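Keeping old laptops, chargers and leads going: my household tips

I've been the person in our house who looks after the gadgets for years now, mostly by default, and I've picked up a fair few habits along the way. Some I read, some I learned by ruining things. I've put them down in no particular order, so skip about as you like.

Wipe the keyboard before it needs it

I used to leave ours until the space bar stuck. Now I turn the laptop off, tip it upside down over the sink (a dry sink, please) and give it a gentle tap, then go along the rows with a clean, dry paintbrush. The half-inch sort you'd use for window frames is perfect, and mine came in a Lolberg decorating set I never used for decorating. After that it's a soft cloth, barely damp, and I never spray anything straight on to the keys. I did that once with kitchen cleaner and the letter M has not been the same.

Give the vents some air

If your fan sounds like a hairdryer, have a look at where the laptop is sitting. Ours lived on the sofa arm for a whole winter with a blanket half under it! I moved it to a wire cake rack on the desk and the noise dropped straight away. You can buy proper stands, of course, and I did look at the Isdale one, but the cake rack cost me nothing and still gets borrowed back for scones. For fluff in the vents I use short puffs from a can of air with everything switched off, and I hold the fan still with a cocktail stick if I can reach it.

Label both ends of every lead

This is the tip I bang on about most. We had a drawer with 32 leads in it and I could have told you what perhaps half of them did. I sat down one November evening with a roll of masking tape and a biro, folded a little flag of tape on each lead near the plug, and did the same at the other end. Anything I couldn't match went in a bag in the loft, and if I haven't gone looking by spring it goes to the recycling centre.

For coiling, go over and under, the way you'd coil a garden hose, and keep the loops loose. Wrapping a charger lead tightly round its own brick is what does for it, right where it comes out of the casing. I tie mine with the paper-covered wire from bread bags. Velcro is nicer, I'll admit.

Check the numbers on a replacement charger

Before you order one, turn the old charger over and take a photo of the label. The output voltage should match your laptop's, and the amps should be the same or higher. The plug has to fit properly too, with no wiggling. I bought a bargain once that matched on everything except the plug, and it's now in the loft bag with its friends. If a charger buzzes, smells odd or gets too hot to hold, unplug it and stop using it. The same goes for any battery that looks swollen – don't press it, don't poke it, and don't put it in the kitchen bin. Ask your local tip where they take them.

Storing a laptop you hardly use

I charge our spare to about halfway, shut it down fully and put it in the cupboard on the landing, where it stays cool and dry. The shed is no good, too damp in winter and an oven in July. I set a reminder on my phone to get it out every so often and top it up.

Keep one clear surface for fiddly jobs

I do all my poking about on a pale table with nothing on it that I don't need. Small screws show up so much better against white, and I put them in an egg box as I go, one hollow for each stage, so they come out again in the right order. A plain tea towel works if your table is dark. Good light matters too, but watch for glare if the top is at all shiny. 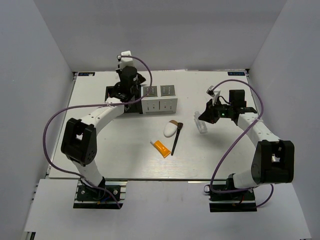

Tame the extension leads

Add up what you've plugged in before you blame the sockets. My little heater is 900 watts by itself, so it gets its own wall socket and never goes on the strip with the computer. I don't plug one extension into another either, tempting as it is behind the telly. My Slaoui strip has 8 sockets and I've written what's in each one on a bit of tape, so I'm not pulling out the router every time I want the lamp off.

Quick ones to finish

A cotton bud, dry, gets the dust from round a webcam.

Pop a sheet of kitchen paper between screen and keys if you're carrying a laptop in a full bag, but take it out before you use it.

Set a timer for 15 minutes and do one drawer. I never manage the whole cupboard in one go.

Keep receipts for chargers and batteries in an envelope. Mine's in the old Plakik biscuit tin, along with the tape and the biro.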